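Block people wanted at Avow (stacking, sorting, and a fair amount of tidying up)

So I'm looking for people again! If you've been following this page for a while you know I run the tabletop sessions at Avow, over in the Gelmont building, and you know that every November I end up short of hands. This year I'm asking early enough that you can talk your sister into it too.

It's small objects on big tables. You pick a block up, you put it down where the card says, you tell me how easy or annoying that was, and then you do the next card. We use foam cubes in soft colors for the first part, and later on we get into cups, lids, and the dreaded drawstring bags. Some cards are dead simple (put the blue one behind the pink one, leave a gap) and some have you rebuilding a little arrangement from memory after I've cleared it away. I love those. People get so mad at themselves over a cube being a finger's width off.

I've written 157 cards so far and I'd like to have every one of them tried by people who didn't have to listen to me talk about them for months. The finished set goes into Obi, our activity kit for community centers and anybody else who wants a quiet table activity that doesn't need batteries or a referee. If a card is confusing, I want to hear it from you before it goes in the box.

What you'd be doing

Each visit is 60 minutes, and I'd like you to come for 6 visits if you can manage it. You'll sit or stand, your choice. The tables are white and plain and there's plenty of elbow room, so you can spread out. I keep the surface pretty bare on purpose, because once there's a coffee cup and somebody's keys on there, people start lining things up with the coffee cup.

The blue cube and the pink cube on the white tabletop, and, in the second picture, the blue one held just above it:

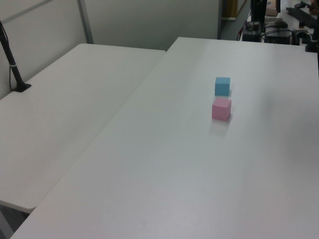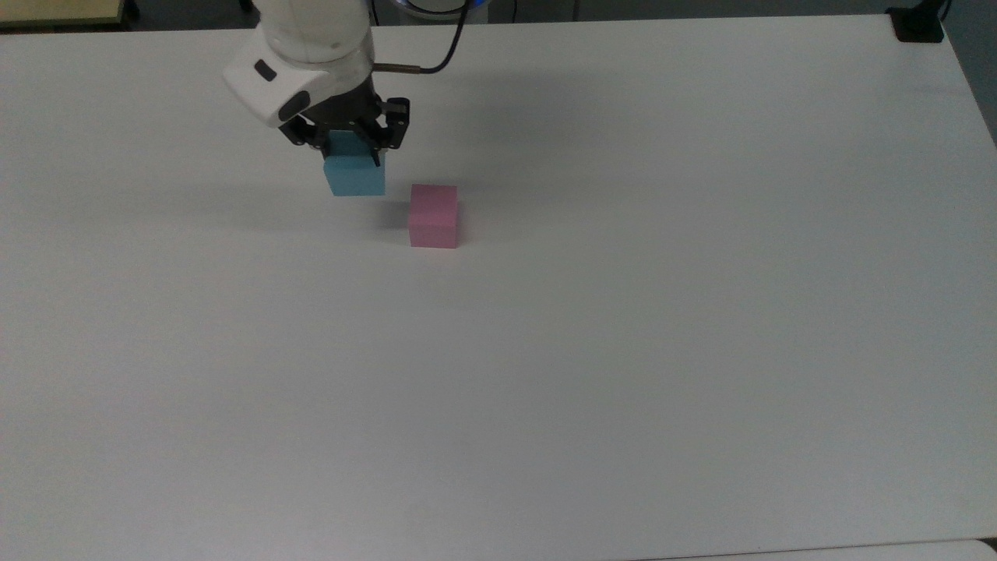
The cubes weigh next to nothing, one person wrote on their comment card after trying the early set, so I kept nudging the first one while I was placing the second. Fair point! I've added a few warm-up cards to the start of the first visit, and you can go as slowly as you like on those. Same person asked for a yellow one. I'm thinking about it.

Who I'm looking for

Adults of any age, really. You don't need to be good at puzzles and you don't need steady hands; if you drop things a lot, I'd especially like to have you. You should be comfortable reading a short card in English in fairly large print, and you should be able to tell a light blue from a pink under ordinary room lighting. If you can't, write to me anyway, I'm working on a version with marks in place of colors and I'll want testers for that one in the spring.

Left-handers, please please apply. I've had so few, and I'm sure half my cards are secretly written for right-handers.

I'm also hiring one helper

This part is a proper paid job, part time, mornings only. You'd set the table before each visit, read out the cards, write down what people say (in their words, please, even the grumpy ones), and put everything back in the bins afterward. Wiping down tables is part of it. So is hunting for the cube that rolled under something, and yes, cubes roll, I don't know how either. I care a lot more about patience and readable handwriting than about your resume. If you've worked in a preschool, a library, or a stockroom, tell me about it.

Getting here

We're on the Katlow bus line, one short block from the stop. There's a ramp at the side door and the room is on the ground floor. Wear whatever you want, but maybe skip the floppy sleeves. They sweep the table clean every time you reach for something.

How to sign up

Drop me a note through the contact page with "blocks" somewhere in the subject, and tell me whether you'd like to be a participant or the helper. Mention if mornings are impossible for you, and which hand you write with. I answer everybody, usually in the evening after dinner.

Comments (3)

marlpit: Lefty here, signing up tonight. Can I bring my own chair cushion?

two_socks: Did this last year and the memory cards about broke me. Would do it again.

Gran of Four: Is the helper job open to retired folks? I spent years in a stockroom and my handwriting is lovely.

Contact | © Avow | Back to top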